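Drellent est une série télévisée policière en deux saisons, créée par Edeltraud Brunner. Elle suit une ancienne greffière, Salem, qui reprend des affaires classées dans la ville imaginaire d'Odititz. La réalisation est partagée entre Brunner et Moataz Ashour, qui signe également la musique.

Synopsis
Après la fermeture du tribunal où elle travaillait, Salem conserve les copies de cinq dossiers jamais jugés. Chaque dossier occupe un ou deux épisodes. L'intrigue principale – la disparition du juge Roleck – n'est abordée qu'à la fin de la première saison. Roleck n'apparaît que par ses annotations, lues en voix off.

Production
Brunner a écrit une première version du scénario en 2000, sous la forme d'un feuilleton radiophonique resté inédit. L'adaptation conserve de longs passages dialogués et peu de scènes d'action. La première saison compte sept épisodes. La seconde, plus courte, a été tournée en octobre, presque entièrement en intérieur. Ashour a composé un thème distinct pour chaque dossier, repris au générique de fin.

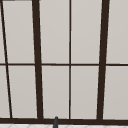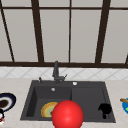
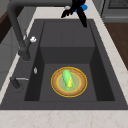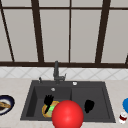 Selon Moataz Ashour, la seconde saison aurait dû s'ouvrir sur l'audition du frère de Roleck, déplacée au montage dans le troisième épisode. Il regrette ce choix, qui retarde à son avis l'explication des annotations et oblige Salem à répéter des faits déjà connus du spectateur.

Accueil
La première saison a été appréciée pour la précision de son vocabulaire judiciaire et pour son rythme lent. Les critiques ont été plus partagés sur la suite, dont le dernier épisode laisse deux dossiers sans réponse. Plusieurs ont rapproché la méthode de Salem de celle des enquêteurs de romans à énigme : elle se déplace peu, relit les dépositions et interroge les témoins par courrier.

Diffusion
L'intégrale a été rediffusée en une seule soirée le 18 mai 2024, dans une version remontée où l'audition du frère retrouve sa place initiale. Cette version comporte aussi une scène inédite entre Salem et l'archiviste d'Odititz.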